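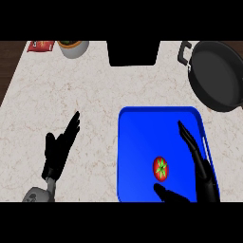

Grekolham Fetal Growth Tables

Version 3, released 5 January 2024

Contents

The set holds measurements from routine pregnancy ultrasound exams, one row per exam. There are 4,000 exams from 1,342 pregnancies. All were singleton pregnancies dated by a first-trimester scan. No ultrasound images are included, only the numbers the sonographer entered.

Files

exams.csv – one row per exam
pregnancies.csv – one row per pregnancy, joined on preg_id
units.txt – units and allowed ranges for every column

Main columns in exams.csv

preg_id: random identifier, not derived from any hospital number
ga_days: gestational age in days on the day of the exam
hc, ac, fl: head circumference, abdominal circumference and femur length, all in millimeters
efw: estimated fetal weight in grams, left blank if any of the three measurements is missing
site: Mareck or Usard

Known problems

The Usard site rounded femur length to the nearest whole millimeter until March of the second year. Those rows have fl_rounded set to 1. Leave them out if you are fitting percentiles near the tails.

In 7 rows the abdominal circumference is lower than at the previous exam. We checked them against the source entries and they match, so they were left as they are.

Exams after 40 weeks are sparse – do not read much into the curves there.

Use

The tables are meant for teaching and for testing growth-curve code. They are not a clinical reference and should not be used to judge an individual pregnancy.

Changes since version 2

Duplicate exams removed. Column weight_est renamed to efw. The Oltmanns smoothing script now reads ga_days instead of weeks.

Contact

Benedikt Ackermann maintains the files. Send corrections with the preg_id and the column name.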